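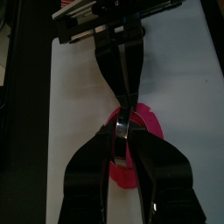
Pink ring on the table, from close up.

Small Table, Small Things: Frequently Asked Questions

I get a lot of mail about keeping a craft or hobby table in order, and most of it comes from people who have just bought something or are about to. I'm hard to convince on the subject of organizers. If you came for a shopping list, this page will let you down.

Do I need a matching set of organizers?

No. I have looked at the Bruden sets and the Zanico sets, and as far as I can tell the word "system" on the box means that everything is the same gray. A bowl, a cup, a tray and a box with some kind of opening will cover most of what lands on a small table. You very likely own all four. If the colors clash, good, you'll be able to tell a friend to drop something "in the pink one" without getting up.

The Bruden set claims 600 ways to arrange it. I use one.

What goes in a bowl and what goes in a tray?

Bowls are for things you grab by the pinch: beads, clips, buttons. Trays are for things you need to see one at a time. I don't believe in the rule going around that every item must have its own labeled spot. I tried it for a whole June and spent more time reading labels than sewing.

The one thing I'd warn you about is the deep bowl. Whatever is at the bottom of a deep bowl is as good as thrown out. Go wide and shallow, and if you can get one you can see through a little, so much the better.

Are clear bags and wrappers worth saving?

I go back and forth. People tell me they reuse them. I have watched these people's drawers fill up and I have my doubts. A clear bag that seals is useful. A crumpled piece of clear plastic with no top and no bottom is trash, and putting it on a nice tray doesn't promote it. Decide the day you open the package.

How do I store ribbon, cloth loops and hair ties so they don't tangle?

You don't, completely. Anything soft and closed into a ring will find its neighbor and get into a knot with it. I've seen pegs, I've seen cards with notches, I've seen a Yazdani "ribbon tower" that costs more than all the ribbon I own. The tower works fine until you take a ribbon off it, after which you have to put it back, and you won't.

What I do is keep fewer of them. I got down to nine loops and a short hook on the wall. When one knots up, I lay it flat on something pale, find the outermost strand and loosen from there. Pulling the two ends apart hard is how a two-minute knot becomes a pair of scissors.

Does a pad or mat really help?

This is one of the few purchases I'd defend, and I say that as someone who resisted it for years. On a dark table you lose dark thread, dark screws, dark everything. Put down a plain light pad and they come back. It also tells you where the work happens. Things on the pad are in progress, things off the pad are parked, and that does more for my table than any container.

Skip the printed ones with grids and conversion charts unless you cut fabric. A very shiny white pad under a strong lamp is hard on the eyes, so turn the lamp or pick a duller pad.

Where should everything stand?

One row along the far edge, work in front. I know that sounds too simple to put on a page.

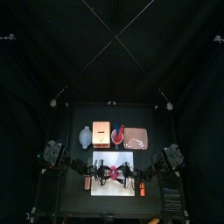 The usual objection is reach. If your table is so deep that you have to stand up to get to the far edge, then yes, bring the row closer or put it down one side. On a small table the row at the back is better than a ring of containers on every side, which looks cozy for a day and then eats your elbows. Keep the tall items away from the side of your working hand. Mine got knocked over weekly before I moved them.

I also leave a gap between the row and the pad. Products will try to fill that gap for you. Jorngate sells a strip of little bins made to go precisely there, and I sent mine back.

Cups for tools: yes or no?

Yes, with a low number in them. Two or three long-handled things in a cup lean apart and you can pick either one without looking. With 20 in there you are drawing straws. If the cup is light plastic and the tools are long, put a few coins in the bottom or it will go over the moment you lean on the table.

What about a box with a slot?

Depends on what you think you'll put through the slot. For scraps, used blades or the odd coin, a slotted box is decent. For anything you want back the same afternoon it is a nuisance. I notice that people who own one tend to invent a use for it, and I include myself. Mine has held needles, then receipts, then nothing for a long stretch.

How often should I clear the table?

The books say every evening. I have never met anyone who does it. I clear the pad when I change projects and the back row when something no longer fits, and that has been enough. If you share the table, clear the pad every time you get up, out of manners.

I followed all this and it's still a mess. Why?

Probably too much stuff. I can't help with that from here, and neither can a bigger set of bins. Take half of it off the table, put it in a bag in the closet, and see which pieces you go and get. My guess is five at most.

Comments

Lucía Benítez
I was with you up to the slot box. I've kept mine for thread ends for ages and I'd be lost without it. Have you tried one with a lid that lifts off? You may just have a bad one.

Ognjen Gashi
Coins in the cup, thank you. I had been using modeling clay and it stuck to the brushes.

Intan Ong
Jan 6, 2026
You're too hard on labels. I teach kids, and without labels every bowl turns into the same bowl. Agree about the mats though, ours are plain and the little ones lose far fewer beads.

Hòa La
Does the pale pad trick work if the table is already white? I do a lot with clear beads and I can't see a thing.

Esperanza Casado
@Hòa La go the other way, dark felt. Clear beads show up on it and they don't roll. I wouldn't pay for a real mat until you've tried a scrap.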